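# Flexible fares: what exactly are you buying?

Every spring the coach and ferry firms find a new word for the same old thing, and this year the word is "flexible". Zeto has a Flexible fare. Heltine has Flexible Plus. Plundov, never keen to be left out, has Freedom, which costs more than either and has the longest list of conditions. 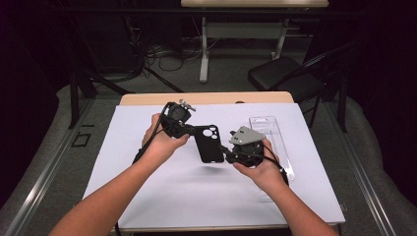 Colleen Cormier wrote in after our last issue to say we were being too hard on them. She paid extra for a Zeto ticket last November, her sister fell ill, and she moved her crossing by a week without any trouble. In her view a few pounds for peace of mind is money well spent, and people who grumble should have read what they were signing up to.

Fair enough, and I'm glad it worked for her. But I did read what I'd be signing up to, all three sets of it, over two evenings, and I came away less calm than when I started.

Take the word "change". With Zeto you may change your ticket once, up to five days before you travel, to another crossing on the same route. Fine so far. You then pay the difference if the new crossing costs more. If it costs less, Zeto keeps the difference. And since fares tend to climb the nearer you get to the day, anyone moving their trip at short notice is likely to be paying twice for the privilege: once for the right to change, and again for the change itself. Colleen moved hers to a quiet week in November. I'd like to see her try it in August.

Heltine is more generous on paper. Two changes, no cut-off until the day before. Then you get to section nine, where it says that flexible seats are "subject to availability within the flexible allocation". I rang to ask how big the flexible allocation is. The man on the phone was very polite and didn't know. He went away to find out, came back, and told me it varied. I asked what it varied between. He said it depended on the sailing. I have asked again in writing and will print the answer if one comes.

Plundov's Freedom fare does at least promise money back, and it's the only one of the lot that does. The extra comes to £59 on a family return. What you get back, though, is the fare without the Freedom charge, without the booking fee and without the card fee, and it comes as a voucher unless you ask for cash in writing within two days of cancelling. The form for asking isn't on the website. You have to phone for it. They post it. You can see the difficulty.

Mahfuz Ekanayake, who has a good deal more patience than I do, has been through this. He cancelled a family trip, rang the same afternoon, and the form reached him on the fourth day. Plundov said he was out of time. He argued that a phone call ought to count as asking, they said the terms say "in writing", and there it sat for weeks until he gave in and took the voucher. It runs out in a year and can't be split between bookings. He hasn't used it yet.

I should mention Gazi too, as several of you have asked. Gazi doesn't sell a flexible fare at all. It sells a cheap ticket, and if you don't turn up you lose it. Farzana Talukder thinks this makes it the worst of the four. I'm not so sure - at least you know where you stand, and the money you save by not paying for somebody's idea of freedom can go in a jar against the day you need a second ticket. For one person travelling light, I'd take the jar. For a family of five in the school holidays I might think again, though I'd want to know more about that allocation first.

It's also worth looking at what you already have. Plenty of ordinary travel policies cover cancelling for illness, and some bank accounts come with one thrown in. They have their own catches (an excess, a doctor's note, a long list of things you should have told them), and they won't help if you've simply changed your mind. But if illness is the thing you're worried about, check before you pay the ferry company to worry about it as well.

If you do buy a flexible ticket, save a copy of the terms on the day you book. Zeto's page has been reworded since I first looked at it, and the old version is nowhere to be found on their site. Cancel by email, even if you've phoned, and keep the reply.

Emmett Szabo is gathering readers' experiences of getting refunds as cash from any of the four, good or bad. Please send him dates and amounts if you have them. Heltine passengers who have been told a flexible seat wasn't available would be especially welcome.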